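Section 3 – Déhousser, laver et remonter la couette modulaire Usar

Bon, on arrive à la partie que tout le monde me demande par courriel. J'ai rédigé les deux premières sections (le déballage et le choix de la taille) assez vite, mais celle-ci je l'ai reprise plusieurs fois, parce que le système de boutons du modèle Usar est un peu particulier. Si vous avez l'ancienne version, la Cervantes, les étapes 1 à 4 sont les mêmes, ensuite passez directement à la note en bas de page.

Avant de commencer, dégagez la place et gardez le sachet de boutons de rechange à portée de main.

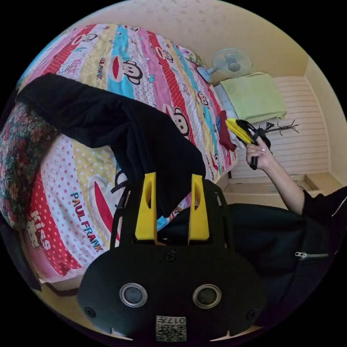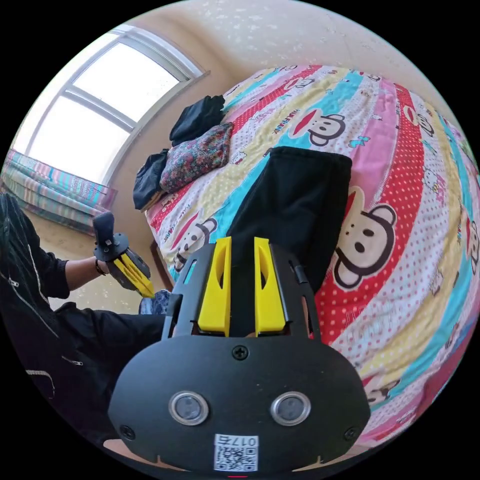
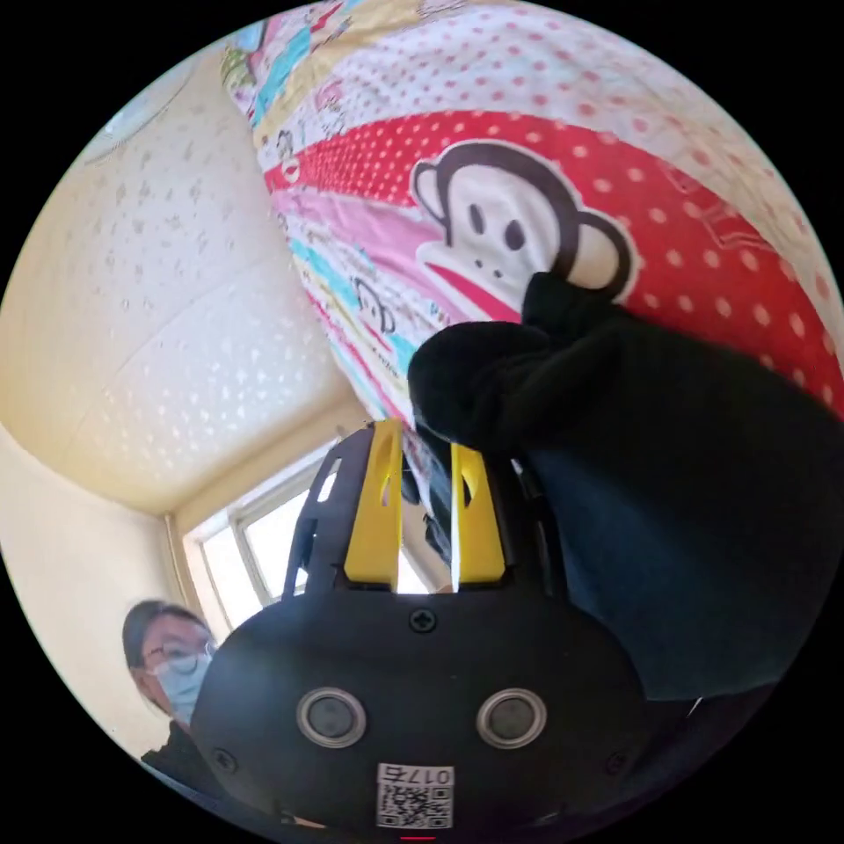
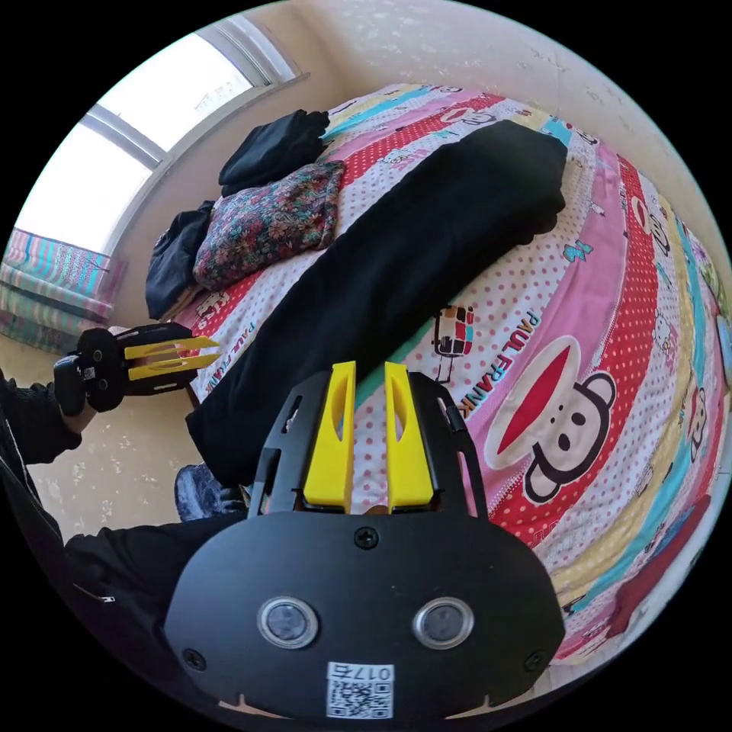
Fig. 3 – Dans la chambre. Sur la dernière vue, la couette aux couleurs vives est sur le lit.

Ce qu'il vous faut

La couette, évidemment. La housse propre. Les 8 boutons-pression (ils sont dans le petit sachet Histwood, celui avec la fermeture zippée qui ferme mal). Une lessive liquide douce, pas de poudre. Et un lit, ou à défaut une grande table, j'ai déjà fait ça par terre et mon dos s'en souvient encore.

Enlever la housse

1. Étalez la couette à plat, étiquette vers le pied du lit.

2. Ouvrez les boutons-pression du bas en commençant par le milieu. Pincez le tissu juste à côté du bouton, jamais le bouton lui-même ! J'en ai arraché deux comme ça le premier mois.

3. Passez la main à l'intérieur jusqu'aux coins du haut et défaites les liens. Ils sont noués court d'usine, il faut parfois insister avec l'ongle.

4. Tirez la housse vers vous, en la laissant se retourner sur l'envers. Laissez-la comme ça, c'est sur l'envers qu'elle se lave.

Attention : ne secouez pas la couette tant que les liens du haut sont attachés. La couture des coins est l'endroit fragile de tout le système, et une fois qu'elle a lâché c'est assez pénible à reprendre à la main.

Laver

5. Housse seule : 40 degrés, essorage à 1000 tours maximum. La mienne sort un peu froissée mais elle sèche vite.

6. Couette garnie : 30 degrés, essorage à 800 tours, et une machine assez grande. Si vous devez pousser avec le genou pour fermer le hublot, allez à la laverie – je suis sérieux, le garnissage se met en boule et ne revient jamais tout à fait.

7. Pas d'adoucissant. J'ai essayé, la housse glissait ensuite sur la couette toute la nuit et je me réveillais avec un sac vide sur les épaules.

Note : pour le séchage, l'air libre me va très bien en août. Le reste de l'année je fais un passage au sèche-linge à basse température, avec deux balles de tennis propres, puis je laisse finir sur un étendoir en retournant la couette matin et soir. Il faut qu'elle soit sèche jusqu'au cœur avant de la ranger. Serrez un coin dans la main, si c'est plus frais qu'ailleurs, on attend encore.

Remonter (la méthode roulée)

Il y a deux écoles. Teodoro Ponce, avec qui j'ai écrit la première version de ce guide, enfile les bras dans la housse, attrape les coins et secoue. Moi je roule. C'est plus lent au début et puis on prend le coup !

8. Posez la housse sur l'envers, bien à plat, ouverture vers le pied du lit.

9. Étalez la couette par-dessus, coins sur coins, et attachez les liens du haut. Un nœud simple avec une boucle suffit.

10. Roulez les deux épaisseurs ensemble depuis la tête du lit, en serrant un peu. Vous obtenez un gros boudin.

11. Retournez l'ouverture de la housse autour du boudin, à gauche, à droite, puis au milieu.

12. Fermez les boutons du centre, puis déroulez vers la tête du lit. Les boutons des côtés se ferment à la fin, quand tout est à plat.

Si un coin est vide à l'arrivée, inutile de tout refaire : prenez le coin à travers le tissu, tenez-le bien et secouez l'autre bout.

Note pour la Cervantes : elle n'a pas de liens en haut. À l'étape 9, mettez une épingle à nourrice dans chaque coin, et surtout enlevez-les avant de dormir dessous. L'astuce vient de Wojciech Krajewska, à la boutique de Jostudthorpe.

Pièces de rechange : les boutons-pression se commandent avec la référence 19, inscrite au dos du sachet.

Section mise à jour le 2022-03-25. La suite (rangement d'été, housses de stockage) est en section 4.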